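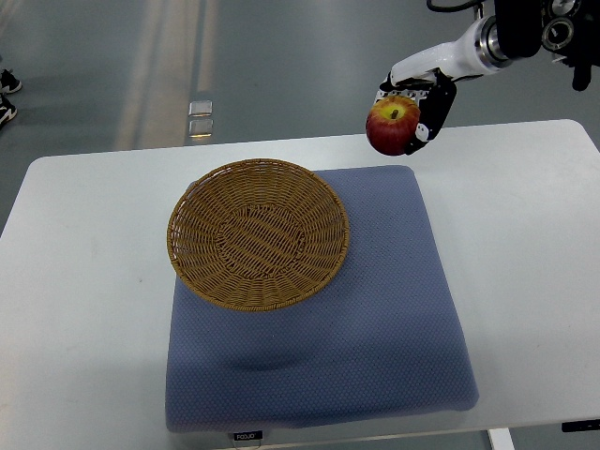 Fruit is the cruellest test you can give a gripper, Asabe Obi told me before I'd even got my jacket off, and if I was going to write about hands I'd better start with an apple. So I did! I spent most of June at Flondell's workshop in Wutville, drinking their coffee and watching arms move red apples about.

The job sounds dead easy: cushion, wicker basket, one apple. But the cushion gives when you press on it, and every apple is a slightly different shape. We gave each controller setting 15 goes, and I had three favourites by lunch (none of them lasted).

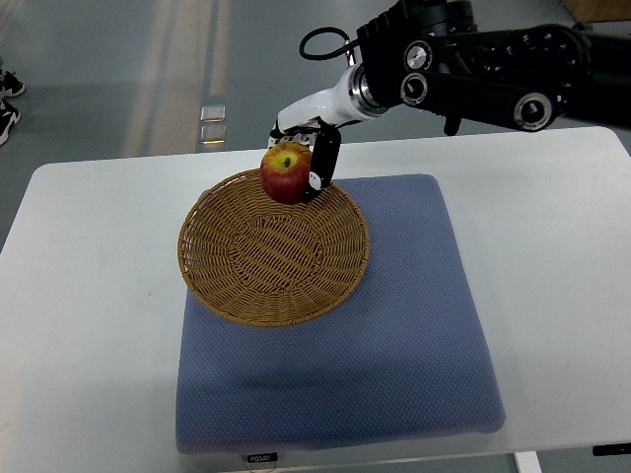 Slow it down before the rim, was Monique Lecomte's advice, and never mind how good the grip looks on the way over. She'd rather lose five seconds than bruise the fruit. I'm less patient – I kept nudging the speed up on the Catelach controller and getting a look for it.

What surprised me was how much I cared about the fingers. A light pinch leaves you plenty of room near a basket, while wrapping right round feels safer but needs more space to let go. My own pick is the wrap, for anything round and a bit slippery.

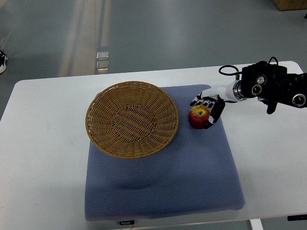
Fingers curled over the apple, with the basket alongside.

Next month I'm back for the Phetsri software, and Asabe's promised me pears.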